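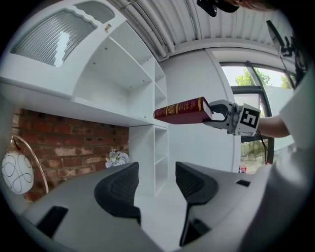
Fines were never about the money, Esperanza Calvo told the Dreltarside council, which then voted to give the money up. The town library drops late fees on Jan 12, 2024, ending a charge last raised in November to 50 cents a day. It had brought in $117 all year – and cost $151 in postage to chase.

Over 2 decades of overdue books may now come home without questions. Cayetano Llorente, who voted no, wants it known that his own Barroso novel is merely being read slowly. The Testard Street book drop stays open all night.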